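4. Collecting demonstrations for the Stavari policy

4.1 Set the gripper open and high over the counter. The policy learns its starting pose from you, bad habits included.

4.2 Place the carrot on the counter side of the stovetop. Record 18 demonstrations per task. Enthusiasm fades near 9, so plan a coffee.

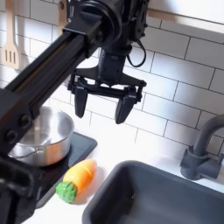 Can I mix demonstrations from two operators?
Mixing is fine as long as each operator records a full set. Miklós and Modupe share a robot and very little else in driving style, and the policy coped.

4.3 Label every failed grasp as failed. "Nearly" is not a label.

CAUTION: Stop the arm before reaching into the kitchen. It has not been trained to care about your fingers.

4.4 For the distractor test, stand toy blocks on the cooktop and leave the pot on a rear burner. 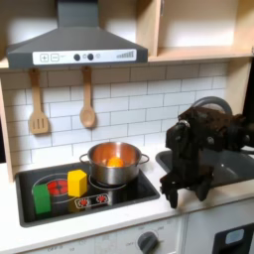
4.5 Run the policy with no retraining and log each attempt, the embarrassing ones too. Training stops at 1660 steps; further steps made our results worse and our electric bill memorable.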